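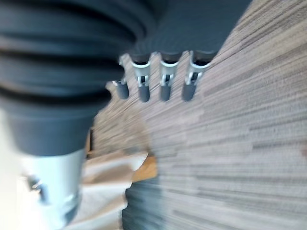
Grostadby Hand Kit for Student Teams

Last updated: 23 May 2023
Reading time: 4 minutes

The Grostadby is a five-digit robotic hand sold to schools, clubs and university teams entering the household tasks class of the Grorkov student competition. It has four fingers in a row and an opposed thumb. It ships assembled and tested. The team supplies the arm, the power supply and the control computer.

Part number 1112 is the right hand. The left hand is built to order and is normally available from November.

Construction

Each finger has a short base at the palm, a metal middle section that carries the linkage, and a rounded rubber tip. All four use the same parts, so a single spare finger covers any position. Tips pull off by hand and can be replaced without opening the palm. The thumb is larger than the fingers and is driven separately. It closes last in every preset grip unless the order is changed in the configuration file.

The linkage is open at the sides. This makes cleaning easy, but thread and lint collect at the pivots during cloth work. Check the pivots at the end of each session and remove fibers with tweezers. Do not use compressed air, which pushes them further in.

Control

The hand connects over a single cable to the Telteck interface board, included in the kit. Four preset grips are stored on the board: flat pinch, full wrap, side pinch and open rest. Teams may overwrite all of them. Position and motor current are reported for each digit. There are no touch sensors in the tips — contact has to be inferred from current, and for thin fabric the change is small. Most teams end up closing to a fixed position and checking the result with a camera.

Working with cloth

The cloth exercise in the course notes is the one teams spend the most time on. It has the hand pick up a small towel or similar piece of fabric, lift it clear and place it somewhere else in a furnished room. Course notes are by Tímea Simon and come with the kit as a printed booklet.

Points from the notes:

Approach with the fingers pointing down and the thumb already opposed. Rotating the thumb after contact drags the fabric.

Bunched cloth is easier than flat cloth. Begin with it crumpled, then work toward a single folded layer.

Lift slowly for the first part of the movement. A fast lift adds swing, and the free end will catch on nearby furniture.

Fit a sleeve over the arm if the joints are exposed. It should be slack enough to bend with the arm and must stay clear of the finger linkage.

Log every attempt, including failed ones. Judges in the Grorkov household class ask for the log.

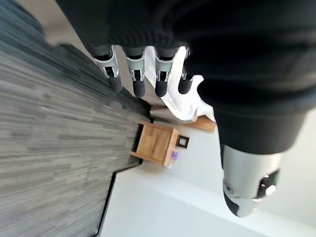
White cloth held between the fingers and thumb, with the dark sleeve over the arm.

Service

The rated interval is 3000 full open-and-close cycles, after which the finger cables should be checked for slack. The board keeps the count and it can be read from the status page. Retensioning takes one hex key and is covered in the booklet. Thumb service is more involved — return the unit to the Hegedűs workshop or request the service sheet before opening the casing.

In the box

Hand, right
Telteck interface board and cable
Spare fingertips, set of 4
Hex key
Course booklet, 69 pages

Arm adapters are sold separately. State the arm model when ordering, as the bolt patterns differ even within one maker's range.

Comments

mkessler
Is the flat pinch usable on dish towels straight from the preset? Ours closes on air half the time.

r_dunmore
Lower the approach height before you touch the grip settings. The preset assumes the tips are already pressing on the surface. We lost a whole session to that.

mkessler
That fixed most of it, thanks. Still misses on the thin ones.

coach_lindy
Booklet has the cable color order wrong on the wiring page, or our cable is different from everyone else's. Check with a meter before powering the board.

ptolan
Can two hands share one board? The page doesn't say.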